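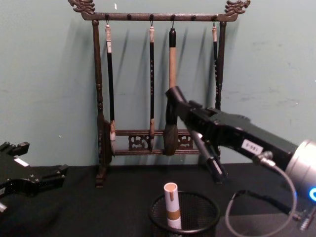 Brush rack with the dragon-head ends, four brushes hanging.

Beginner Brush Calligraphy at Studport: Frequently Asked Questions

Same questions keep coming in so putting them all in one place. If yours isn't here, email the front desk. Please read first though.

Do I need any experience?

No. Most people show up never having held a brush. If you've done lettering with markers or dip pens, fine, but expect it to feel strange for a while. Different grip, different everything.

Who teaches it?

Chiến Vũ. Taught the evening class at Brurano before moving over here. Does all the sessions, no subs. If Chiến is out sick the class gets moved, and you'll get a text.

When is it?

Monday evenings, 6:30 to 8:30. Doors open at 6:15. Please don't come at 5:45 and stand in the hall, the yoga group is still in there.

Do I have to be able to read Chinese?

Nope. We start with single strokes, then a few simple characters, and you get a sheet with the meaning and the stroke order. Some people go on to learn more of the language, some don't.

What do I need to bring?

An apron or an old shirt. A roll of paper towels if you remember. Everything else is included for the first term: brush, ink, practice paper, felt mat, a dish. Second term you bring your own brush.

Which brush should I buy?

Medium, mixed hair (a firmer hair in the middle, softer on the outside). Don't get the huge one. Don't get a set of twelve for the price of lunch either, they shed. Verton on Mill Street keeps a decent medium and will usually let you look at the tip before you pay. Tip should come to a clean point when wet. All hair brushes lose a few hairs at the start, that's normal.

My new brush is stiff as a stick. Is it broken?

It's sized with a light glue so it keeps its shape in the store. Soak it in cool or barely warm water for a few minutes, then work it loose with your fingers, gently. Not hot water! Hot water loosens the glue that holds the hair in the handle and then you really do have a broken brush.

How do I clean it?

Plain cool water right after you're done. Keep going til the water runs mostly clear, squeeze downward toward the tip, shape it to a point. No soap for every day use. The hair will stain gray or black, and it stays stained.

Do I have to hang it up?

Best way, yes. Tip down, so the water runs away from the handle. That's what the little loop on the end is for. You don't need a fancy carved stand. A cup hook under a shelf works, so does a nail. Just never leave it standing tip down in a jar of water, and don't put that plastic cap back on, it bends the hairs and traps the damp.

Ink sticks or bottled ink?

Bottled for class. Quicker. We do one session on grinding a stick on a stone and people tend to love it, but it eats up half the evening. Don't pour leftover ink back in the bottle. It goes bad and smells awful.

Does it wash out of clothes?

No. See apron, above. Cold water right away helps a little.

What paper should I practice on at home?

The yellowish grid practice paper, to begin with. Quan does a pack of 500 sheets, which sounds like a lot and isn't. Newspaper is OK too for strokes. Printer paper is slippery and doesnt soak up the ink, so you'll learn odd habits.

I'm left handed.

Come anyway. Traditional teaching is right-handed, and Chiến will probably have you try it that way the first night. If it's miserable, switch. You'll get a seat at the end of a table so you have elbow room.

How much is it?

$294 for the term, materials included as above. You can pay in 2 parts, first part when you book, second by week four. No drop-ins, sorry, the early weeks build on each other.

Can I get a refund?

Up to a week before the start, full refund. After that a credit toward a later term. Once the term has started, no, unless we cancel.

What if I miss a class?

Tell us, and pick up the practice sheet from the desk. Miss one and you'll catch up fine. Miss three in a row and you will be pretty lost.

Can my kid come?

Ages 14 and up in this class. Younger kids have the Saturday workshop, seperate page, seperate sign-up.

Is there parking?

Behind the building, free after 6. Lot fills up fast on choir nights. Street parking on the north side is usually OK. Bike rack by the side door.

When does the next term start?

October. Booking opens on the website a few weeks before, and people on the mailing list hear first.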